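Camp Drodon

Camp Drodon is a residential summer camp on the east shore of Grisik Lake, four miles north of the town of Bustos. It takes campers from age 8 to 15 in two-week sessions between June and August. Outside the summer season the site is rented to schools, choirs and family groups.

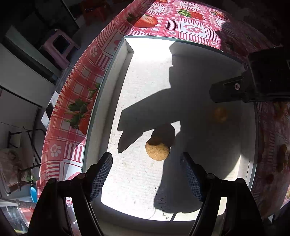

Lenora Wickstead
Contributing editor, camps and outdoor recreation

Location and grounds

The camp stands at an elevation of 1130 feet on a wooded slope that drops to the lake. A gravel road enters from the south and ends at the main parking lot. From there, footpaths lead to the cabins, the dining hall, the craft barn and the waterfront. Drundar Creek crosses the northern part of the property and marks the edge of the area open to campers. The land beyond the creek is leased for timber and is closed to hikers during cutting.

Cabins

Camp Drodon has 14 sleeping cabins in two clusters, known as Upper Row and Creekside. Upper Row is the older group. Its cabins have screened windows, bunk beds and no heat, and they are closed from October to April. Creekside was built later, after a storm brought down several trees on the old tent field. The cabins there are insulated and have indoor bathrooms, and most off-season groups stay in them. Campers in Upper Row use a shared washhouse at the end of the path.

Dining hall

The dining hall seats 100 people and is the largest building on the site. Meals in summer are served family style in two sittings, with one staff member at each table. Off-season groups may hire the kitchen or bring their own food. A covered porch on the lake side was added when the roof was replaced, and it is used for evening programs in wet weather.

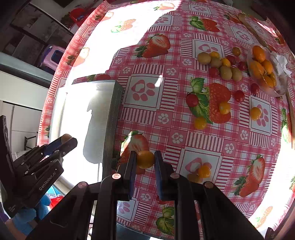
A yellow cherry tomato above a pink-and-white checkered tablecloth.

Program

Mornings are given to assigned activities, including swimming, canoeing, archery and woodworking. Campers choose their own activities after the rest hour. Each session includes one overnight hike to the Drundar Creek shelter, a three-sided lean-to with a fire ring. Older campers may sign up for a longer canoe trip to the far end of the lake.

See also

Bustos
Grisik Lake
Drundar Creek

Last revised 2023-06-08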